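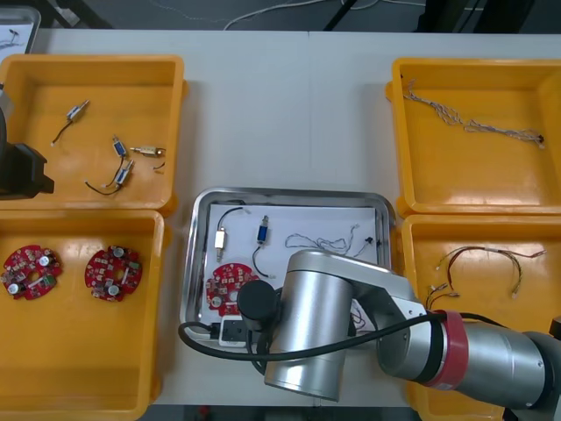 February 2021

Went back to the Girkwood file tonight after leaving it alone since October. I had told myself I was done with it, and then somebody on the message board posted a scan of the old county road map and I was up until two with the thing open on my screen.

For my own record, where it stands. A man left the boarding house on Sarmiento Street in Gorkness after supper, told the landlady he was driving to Clarnum to see about a job, and did not get there. His car was found at the Girkwood turnoff with the keys in it and a full thermos on the seat. The sheriff's office wrote it up as a man who wanted to leave and left. The case number is 3564. I have written it on so many request forms that I put it down on my tax return by mistake last week and had to print the page again.

What the map shows is a second road out of Gorkness. I had always assumed there was one way to Clarnum, the highway, and that he turned off it at Girkwood for some reason of his own. The older road runs behind the grain elevator and comes out at the turnoff from the other side. If he took that one, he wasn't turning off anything. He was coming out of it, and the car was pointed the right way for where he said he was going. The report says the car faced east. I checked it again to be sure, page 3, second paragraph. East.

That doesn't prove much. He could have stopped and turned around. Whoever drove it last could have parked it any way they liked. But the sheriff's office made a good deal out of the turnoff being "well out of his way," and on the old road it was not out of his way at all. I don't think the deputy who typed that was from around there.

The landlady's statement still bothers me. She gave two, nine days apart. In the first he ate supper and left by the front door. In the second he left by the kitchen and she did not see the car go. The newspaper only ever printed the first. I used to think she was covering for someone. Now I think she was asked different questions and answered them, and the deputies didn't lay the two pages side by side. I go back and forth.

Other things to do:

The records office wants 80 dollars for the photo copies and will not say how many photos there are. I wrote back and asked for a list first. They took six weeks to answer the last letter, so I may just pay it.

Find out when the old road was closed. The man at the highway department was polite on the phone and said he would look, but most of their paper from before the move is in boxes. If it was closed before that winter then my whole idea goes in the trash.

There were 3 people at supper that night besides him. I have names for two. The third is "a salesman" in both statements, and no deputy seems to have asked what he sold or where he went in the morning. The register would have him, if the register exists. The house was sold and then torn down, and I have no idea who ended up with what was in it.

I did not post any of this to the board. Last time I put up a half-finished idea, people had a cousin of the family tried and hanged by lunchtime, and the cousin has grandchildren who can read. I will wait for the road date.

I thought about the thermos on the way to bed. Full, and still stoppered tight when they opened it. It is about forty minutes to Clarnum and it was a cold night. He might have been saving it. I always drink mine before I am out of the driveway, so I am not the one to judge.

Snow again this morning — the mail was late and there was nothing in it from the county. Called in to work for the later shift so I could sleep. Need to buy printer ink and a new folder, the old one has split down the side.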